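PRESS RELEASE
For immediate release
April 20, 2018

Lost Triệu tapes to be heard at last – Trollent to issue country singer's kitchen recordings in August

Trollent is very pleased to announce Midden, an 18 song set of home recordings by the country singer and guitarist Concetta Sala. Out in August on vinyl, CD and download.

Sala made the tapes over two winters at the end of her touring life, mostly at the kitchen table, mostly after midnight. One microphone, one borrowed guitar, a pedal steel on four of the songs. None of it has been released before. Two of the numbers were played live, once each, and the rest will be new even to people who followed her from town to town. 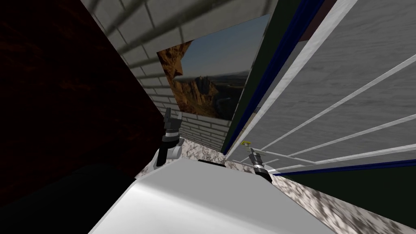
Desert picture on the kitchen wall, grey brick behind.

The reels were kept by her old driver and bandmate Khang Ninh, who took the wheel for the whole of the last tour and played bass when the regular man didn't turn up. Ninh had them in a biscuit tin under the stairs at Triệu, the house the band shared between dates, and later in a bank.

"I'd promised her I wouldn't play them to anybody till she said so," says Ninh. "She rang me last spring, said go on then. That was the whole call."

Sala doesn't give interviews and won't be giving any for this record. She has however written the sleeve notes, 869 words, by hand, and they are printed as she wrote them, crossings out and all.

Transfers and repair work by Bhavana Salian. Some of the tape was in poor shape, one reel had been recorded over at the start with a football commentary, and a few seconds of that have been left on side three. No overdubs. No added reverb. The chair creaks, you'll hear it. 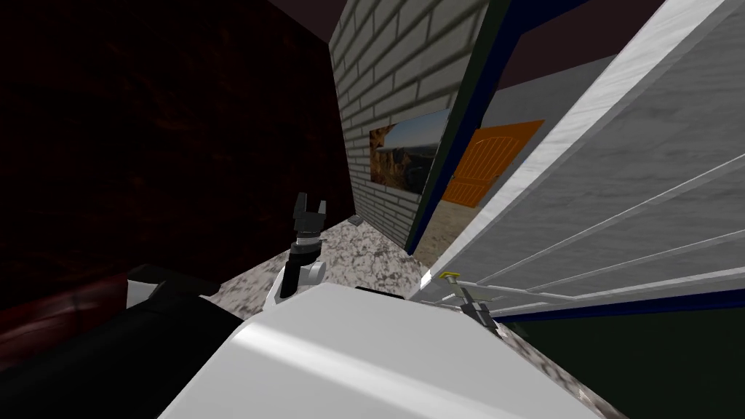 Songs include "Rerkia", a slow waltz Sala had been singing in dressing rooms for years without ever finishing the last verse (she finishes it on the tape), "Salt for the Road", "Not Tuesday", and a long version of the old hymn her mother used to open with at chapel. There is also a duet with Hằng Nông, recorded the night before Nông left the band. The two did not sing together again.

"I had forgoten the tune completely," says Nông. "Then Bhavana sent it over and I knew every word by the second line. My voice was so high! I was quite cross about how good Concetta is on it."

The vinyl is a double album in a gatefold sleeve, limited to 1,000 numbered copies, with a booklet of set lists and letters from the last tour. Anyone who was on the old fan club mailing list – 3,297 names, all on index cards, we have the cards – gets first go at ordering. If you've moved house since, write to us with your old adress and we will find you.

CD and download same day. The CD has a shorter booklet, same songs, same order.

A listening evening will be held in August with Ninh and Nông both there, plus a short set of Sala's songs by the young singer Syafiqah Pillai, whose own first record is out on Trollent next year. Venue to be confirmed. Tickets will go to mailing list members first and whatever is left on the door.

Review copies: CD or download only, sorry, no vinyl promos. Please say which when you ask. Radio edits of "Rerkia" and "Salt for the Road" ready now.

Interviews: Khang Ninh and Hằng Nông are available by phone, mornings best. Bhavana Salian is happy to talk tape with anyone who wants to talk tape.

Notes to editors

The title is Midden, one word, no "The".
Please keep the accents on Triệu and Hằng Nông in print.
Concetta Sala was never signed to Trollent before this release. Earlier pieces have said she was.

ENDS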